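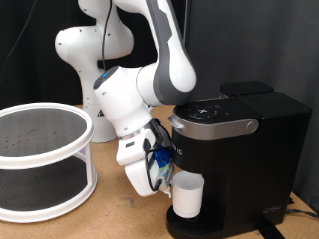

Last updated: September
3 min read

A success rate is a poor way to report a coffee task

By Glenys Bloxham

Most papers on robot manipulation still give the reader one number. The robot tried a task so many times, it finished so many, and the second figure divided by the first goes in bold in the table. I think we should stop accepting that for any task with more than one step.

Making a cup of coffee with a pod machine is a good case. The arm has to pick up a pod, bring it to the brewer, seat it, close the lid and press a button. Our group at Tondcombe trained a policy called Litar on 3,000 demonstrations of this and ran it 60 times. It failed 14 times. Reported the usual way, that is 46 out of 60, and a reader would move on.

Obaidul Sarkar went back through the failures and marked the step where each one began. Eleven of the 14 started between the grasp and the moment the pod reached the holder. The pod had turned a little in the fingers, and the policy carried on as if it hadn't. The other 3 were missed button presses. Those are different problems with different fixes, and the single number hides both.

An older policy of ours, Bokura, had nearly the same success rate. Its failures were spread over every step. Anyone choosing between the two from our table would have called it a tie. I would pick Litar, and I'd spend the next month on the grip.

The objection I hear is cost. Marking failures by hand takes time, and people disagree on where a failure starts. Both points are fair. Obaidul needed one afternoon, and he and I disagreed on two runs. We can live with that, and we can print the disagreement too.

Reviewers could ask for this now. A table with one row per step fits in half a column. When we submit the paper on Mai, our next policy, that table will come first and the overall rate will go below it.

Contact | Copyright Glenys Bloxham | Back to top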